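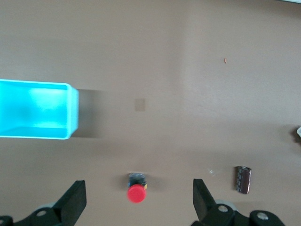 Sorting Wednesday — a small gallery from the parts table

Every November, when the evenings draw in and it becomes much nicer to be indoors with a mug of something, we turn out the odds-and-ends drawers at Pinlow and put everything back where it belongs. It is a job I look forward to more than I probably should. By this point in the year the drawers are in a dreadful muddle (mine worst of all, as Laimutė Lūse will gladly tell you), and there is something very soothing about tipping them out and finding a home for each little thing.

The big brown table is the one we always use. It came to us from the old Clarimine workshop, and Todor Babić and Cledwyn Bevan carried it up two flights of stairs, stopping on every landing to argue about which way round it ought to go. It is a lovely plain surface for small parts, which do so like to vanish on anything with a pattern.

We began with the loose pieces that had gathered at the blue bin's end of the table. The red push-button is a favourite of mine, the sort with a big round cap that simply asks to be pressed, and a little way off is a capacitor in its dark brownish sleeve, silvery at the top. I have a soft spot for capacitors. My first proper job was putting them into paper envelopes, 18 to an envelope, and I can still fold one of those envelopes without looking!

Trays are a matter of some debate here. Tiziana Marras would have one enormous tray and be done with it, while Ott Lill likes everything divided up as finely as possible — he once labelled 538 little compartments over a single winter, and then moved house. We have settled on colours, so that even a tired person at the end of the afternoon has half a chance of getting it right.

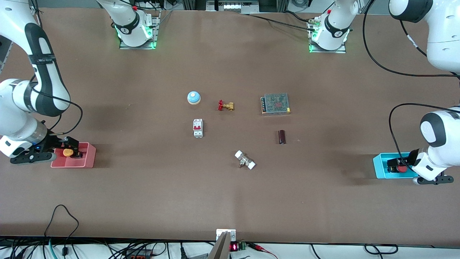
Pink tray on one side, blue on the other, and the middle of the table still to be sorted, including the call-bell button with its light-blue dome.

If you have a drawer of your own that needs turning out, do bring it along to the next one. Small boxes are always welcome, and so is cake.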